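# La llave del 471

*15 Sep 2022* 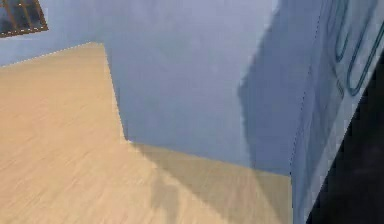

*Suelo de madera clara y pared azul pálido.*

Heredé el piso de Wiesława Gajewski sin ser de su familia, y eso en Usville todavía se comenta en la cola del pan. Yo le había alquilado el cuarto del fondo dos inviernos, le arreglaba la radio, le subía las patatas (cuatro pisos sin ascensor, ojo) y por las noches jugábamos a las cartas con unas reglas que ella cambiaba según le iba la mano. Luego me fui a Berance por trabajo y nos escribíamos poco. En julio me llamó un notario con voz de resfriado y me dijo que pasara a recoger un sobre.

En el sobre había una llave pequeña con una chapita, y en la chapita un número: 471. Nada más. Ni carta, ni un triste «para ti, por las patatas».

Probé la llave en todo, claro. En el buzón, en el trastero, en el armario de la entrada que siempre olía a naftalina, en el baúl de los manteles. ¡Hasta en la caja del contador! La vecina de enfrente, que me oía trastear, acabó sacándome un café al rellano y me soltó como si tal cosa:

–¿Y en Szewczyk has mirado?

Szewczyk era la tienda de empeños de la calle del río. Yo creía que llevaba cerrada desde antes de que yo naciera, pero no – seguía allí, con el mismo cartel torcido y un hombre dentro que comía ciruelas de una bolsa. Le enseñé la chapa. Se limpió los dedos con mucha calma, desapareció tras una cortina y volvió con un estuche negro, largo, de los de clarinete.

–Tres veces lo empeñó y tres veces vino a por él –me dijo–. La cuarta me pagó el almacén por adelantado y me pidió que esperase a quien trajera la llave.

Yo no la había oído tocar jamás. En dos inviernos, ni una nota, y eso que las paredes de aquella casa eran de papel de fumar. Abrí el estuche allí mismo, sobre el mostrador, entre huesos de ciruela. El clarinete estaba desmontado, cada pieza en su hueco, y debajo de la boquilla había un programa de mano doblado: Orquesta del Casino Stendus, temporada de verano. Su nombre venía el segundo, mal escrito, con la «w» cambiada por una «v». Lo había corregido a lápiz, apretando tanto que casi había roto el papel.

Me lo llevé al piso. No tengo ni idea de música, que conste, y tardé un buen rato en averiguar qué pieza iba con cuál. Cuando por fin soplé, salió un graznido espantoso, como de oca con anginas, y la vecina dio un par de golpes en el tabique. Paré. Me senté en el suelo con la espalda contra la pared, muerta de risa y un poco de pena también.

Entonces la vecina volvió a golpear, más fuerte, y gritó desde el otro lado:

–¡Ella siempre empezaba más bajito!

Así que volví a soplar, más bajito.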